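Collecting Demonstrations by Hand
Course handout, unit 2: the Grallum hand-held gripper kit
Version of 06/02/2026

What this handout covers

In unit 1 we looked at how a robot arm can learn a task from recorded examples. In this unit you get to make the examples yourselves, which for me is the best part of the whole course. We will use the Grallum kit, a hand-held gripper with a camera, sold by Lendlow as a complete set for teaching labs. I have spent a good while with it now and I like it a great deal, so please read the notes on its weak points with the same care as the rest.

What is in the kit

Each case holds a gripper with two soft ribbed fingers, a wide-angle camera that looks out past them, a charger, a spare pair of fingers and a small bag of screws. The gripper weighs 900 grams with the camera fitted. That sounds light until you have held it out over a table for a whole session! Swap with your partner often.

The fingers deserve a proper look before you record anything. They are built as a row of slanted ribs between two flexible walls, and when you press one against an object the tip curls inwards and wraps round it a little. Squeeze a pen, then a mug, then the corner of a book, and watch how differently the ribs move each time. The strip on the inner face gives the grip. If it starts to peel, stop and fit the spares.

Why hold the gripper yourself?

The older way to record a task is to drive the robot arm from a distance with a joystick or a second arm. It works, but it is slow, and you can only record where the arm is bolted down. With a hand-held gripper you can walk into any office or kitchen and start. Your wrist does the moving, so you feel straight away when a grasp is poor. And the view the learning program gets in training is close to the view it will get later, when the same fingers and camera are mounted on the arm.
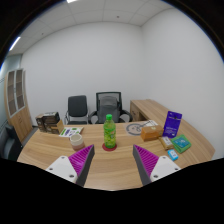

The wide lens takes some getting used to. Straight edges bend towards the rim, tall furniture seems to lean, and things near the fingers look much larger than things a step further back. Leave all of that alone. The Clolter software expects the picture exactly as the camera gives it, and students who "tidy up" their recordings by cropping them only make them useless for the arm.

Choosing a table

Use a real one. A desk with other things on it is far more helpful than a bare bench, provided you can still reach the object you want without knocking into its neighbours. Packets, boxes and papers in the background teach the program to pick out what matters. Move a few of them between recordings, and change where the main object stands as well.

Take care with clear objects. A see-through bottle changes its look with every shift of the light, and the program finds its edges harder to learn than those of a plain box. Record more examples of these, from more directions. Bottles for this unit must have their caps on - I have cleaned one camera already and would rather not clean a second.

Recording a grasp

Start with the fingers open and the object in view between the tips. Hold still for a moment. Move in at a calm, even speed, close, lift a hand's width, put the object down and open again. Draw back to where you began before you stop the recording. If you fumble, carry on to the end and mark the take as poor in the Clolter list. Poor takes are worth keeping, and we will use them in unit 4.

Each pair records 12 good takes for each object. The shared set from earlier groups stands at 1054 takes, and yours will be added to it in April.

How good is the kit?

Very good for the job we give it. Setting up is quick, the fingers forgive a clumsy approach, and the recordings have loaded without trouble on all our lab machines. I also compared it with the Bùi gripper, which has a stiffer trigger and flat fingers. The Bùi is better with thin things such as cards and envelopes. On anything round, the Grallum wins easily.

Now the complaints. The trigger has no stop, so it is easy to squeeze far harder than you need. The charging socket sits under the handle, where you can't see it. The printed manual covers the screws in great detail and says almost nothing about lighting.

Before next time

Record your takes, copy them to the shared folder and write half a page on one grasp that went badly. Say what your wrist was doing at the time. Bring the gripper back charged, with both pairs of fingers in the case.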